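The Black Handle Years

I own a drawer of kitchen tools that I inherited, bought on sale, or carried home from other people's parties by accident, and nearly all of them have black handles. I never planned it. One Sunday in July I dumped the whole drawer onto a towel to clean it out, and it looked like a convention of crows.

So I went looking for out how we got here, starting at Kurian, a secondhand kitchen store in Trarkinlow that keeps over 400 utensils in old flour bins. I spent a whole afternoon in there (and 67 dollars, which I had promised myself I wouldn't). The shiny ones get fingerprints, the wooden ones get fuzzy in the sink, and the black ones just sit there looking fine for decades. I picked up everything. I'm sure I was annoying.

What I learned is that I'm a sucker for a taper - slim at one end, wider at the other, with a rounded bottom that fits in the heel of my hand. Give me a soft satin finish on top of that and I'm reaching for my wallet.

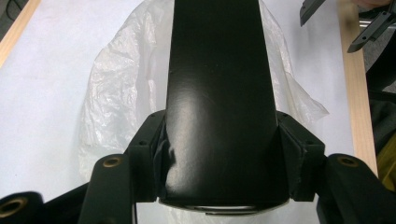

The case for plain

My Polby ladle has grooves for every finger, and they're somebody else's fingers. My Cimano spatula is smooth all over and I grab it every single morning for eggs, half asleep, any which way up. Guess which one went in the giveaway box!

Matte black does have its faults. It shows dust like crazy if you leave it out, and flour is even worse. I wipe mine down with a damp cloth and a drop of dish soap, then dry them right away, especially at any spot where metal meets the handle.

I got the drawer down to 50 pieces, which my sister still thinks is insane. It closes now, if you push the whisk down first.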